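Kindetti planner: frequently asked questions

Answers to what people ask before they put Kindetti on a real arm. The page is kept by the people who maintain the planner. If you want to be told that it will solve your picking problem, the sales page for almost any other product will do that better. Last gone over in August.

What does Kindetti do?

It takes a model of your arm, a model of what is around it and a target pose, and gives back a timed path that stays out of collision in that model. It also has a grasp scorer, a small simulator for replaying plans, and a log format that ties them together. It doesn't see anything. It doesn't know what a mug is. If the model you hand it has the table in the wrong place, it will plan a lovely path through the real table.

Is it "AI"?

The planner is a sampling planner with a smoother after it. People have been writing these for decades. The grasp scorer has a learned part, which you can switch off, and we suggest you do that for your first week so that you know what it was adding. On two of our own test sets it added nothing worth the extra setup.

What does the perception side look like?

That's Chauke, which is a separate package with its own release dates. Chauke turns depth images into object poses and passes them over with a confidence number between 0 and 1. Please don't read that number as a probability. It was never calibrated as one. A pose scored 0.9 is one the matcher liked a lot, and the matcher likes shiny tins in the wrong orientation quite often.

Can I use another pose estimator?

Yes. Anything that can publish a pose, a frame name and a time stamp will work. Most of the trouble we see comes from the time stamp. If your camera machine and your control machine disagree about the time, the planner will use a stale pose and report no error, as nothing it can check is wrong.

How fast is it?

On our desk machine the median plan for a six-joint arm in a lightly cluttered cell takes 20 milliseconds. We don't like quoting this. Medians are kind to planners, and what will hurt you is the slow tail: the bin with a part jammed in the corner, or the target just past a joint limit. Run the timing tool on your own cell, look at the worst cases, and set your timeout from those.

My plan succeeds every time in simulation and fails on the arm. Is that a bug?

Possibly, but start with these:

Joint zero offsets. Check them against the hardware, and not against the last file somebody saved.
Tool length. A fingertip that is 3 mm longer than its model is enough to scrape.
Payload settings in the arm's own controller, which Kindetti can't read on most makes.
Padding. The default is tuned to make demos look brisk. Double it and see what stops failing.

If it still fails after that, send us the log.

Do you publish a success rate?

No. We did once, for the Drondivby release, and we took it down. The figure came from 462 simulated picks with objects we had chosen, lighting that never changed and a friction value nobody had measured. It was a true count of what happened in those runs and it told a buyer next to nothing. If another vendor gives you one number, ask what was left out of the test, who reset the objects between tries, and whether a pick counted when the object was dropped a second later.

How does the grasp check work?

It looks at contact points between the finger meshes and the object mesh, along with the surface normals and the friction you've set. From those it returns a score and a pass or fail. It treats both meshes as rigid. Rubber pads, cardboard that gives and bags of any kind are outside what it can judge, and it will give you a confident answer about them anyway. We have an open ticket asking for a warning.

Should I trust a "grasp OK" flag?

Less than you probably do now. In version 4 the flag means that the checks passed at one time step. It doesn't mean the object is centred or will stay put once the arm speeds up. Before you believe a batch of good results, open the replay view and go through a handful of them, including ones marked as passes.
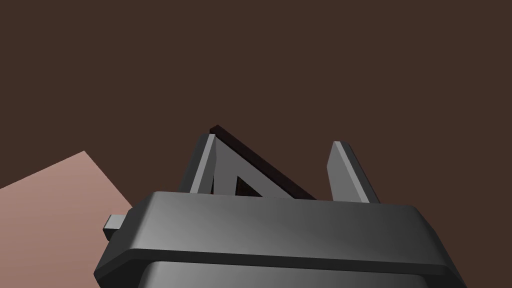
The replay view draws the collision shapes and nothing more, so it is plain on purpose. Flat shading makes errors of placement easier to spot than a handsome render with shadows and wood grain would. You can turn the camera freely, and a low angle looking up past the gripper housing is often the most useful one for checking the fingers. The dark wedge lies against the left finger with a wide gap before the right one, and that's the sort of thing a single flag will never tell you. From one angle you can't settle whether there is contact deeper in, so turn the view and step the replay forwards and backwards before you decide. Then check the contact list for each finger separately. If one list is empty and the flag still says OK, look at your threshold first, and don't go on to tune the controller until you've done so.

Why does an object sometimes jitter or sink into a finger in replay?

Contact solvers cheat a little. They allow a small overlap and push the bodies apart over the next few steps. With thin parts or sharp edges the push can go in a silly direction. Use a shorter time step, swap the mesh for simpler convex pieces, and see whether the behaviour changes. If a grasp only holds at one particular step size, it isn't a grasp you should be planning around.

Can I train a policy on replay data?

You can, and the exporter will write the files. We'd be careful. Every weakness listed on this page will be in your data, and a learned policy is very good at finding the ones that pay. We have watched a policy learn to wedge parts into the contact solver because the score went up. Hold back some real runs for testing and don't look at them until the end.

Does it handle moving obstacles?

It replans when the world model changes. That's a different thing from avoiding people, and Kindetti is not a safety system. Your protective stop must not pass through our software, or through anything else that runs on the same computer.

What is Prosham?

Prosham is the behaviour editor, the part with boxes and arrows. Some teams are fond of it. Our own view is that a tree with more boxes than fit on a screen is harder to review than the plain script it replaced, and that the recovery branches are where untested work goes to hide. It's optional, and leaving it out changes nothing in the planner.

Which versions work together?

Use matching major numbers for Kindetti, Chauke and Prosham. Mixed installs may start up and run. They have also been known to swap the order of the quaternion fields without complaint, and you will lose an afternoon to that.

How do I report a fault?

Attach the log, the arm model and the world file. A video of the arm doing something odd is welcome but can't stand in for the log. Say what you expected to happen. Reports that arrive on a Saturday are read after the weekend, and the automatic reply you get in the meantime is only a receipt.

When will soft grippers be supported?

We don't have a date. There is a branch, it runs on one laptop, and the results so far depend heavily on a stiffness value we set by guesswork. When we can measure that value we'll write something here.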